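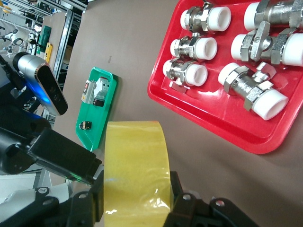

kdudas wrote:
Fitted the Prutel parallel gripper in place of the Cleltach one last month and have been running both through the same set of objects. Wrist camera stays on the same bracket for both. The roll of yellow packing tape is the object that separates them: it is wide, glossy and gives a little when squeezed. The chrome fittings in the red tray are easier to hold but harder to find, as they pick up the red of the tray and the overhead lights. Figures for February, 1,000 picks per gripper: 213 drops on the Cleltach, 328 on the Prutel. Same arm, same controller, same speeds.

impi_s wrote:
That is the wrong way round from what I'd have expected. Are you running the Prutel on its default force setting? Ours came set very low.

kdudas wrote:
Default, yes. I wanted both as delivered.

apanicker wrote:
Then you are comparing two factory settings. I don't think the drop figures say much about the hardware. Set both to the same measured force at the fingertip and run it again.

kdudas wrote:
Partly agree. But most people here will run them as delivered, so the number has some use. I can repeat it with matched force if someone will suggest a value.

H. Savolainen wrote:
We settled on whatever holds the heaviest part at full acceleration, then added a margin. For your set I would use the largest valve to find it, and check that the tape isn't crushed at that value. If it is, you need two settings whichever gripper you buy.

Also, bare fingers on a curved glossy surface will slip. Try the Lindqvist pads. They cost little and you can cut them with a knife.

impi_s wrote:
Pads wear quickly on threaded parts, though. I stopped using them.

H. Savolainen wrote:
Which thickness? The 2 mm ones did that to us. The thicker ones have held up.

impi_s wrote:
It was the thin ones. Fair enough.

apanicker wrote:
Separate point on the camera. At that angle the gripper and the tape take up the whole near part of the view, so after the grasp you can't see what is under the part. Do you use the wrist view for placing?

kdudas wrote:
Only for the approach. Placing is done from a fixed camera above the table. I did try placing on the wrist view with the Flurine controller and gave up - too much of it is gripper once something is held.

apanicker wrote:
Moving the bracket outwards helps a bit, but then you lose reach near the tray rims. I'd keep the fixed one.

kdudas wrote:
Will rerun with matched force first and no pads, then with pads on both. Results in this thread.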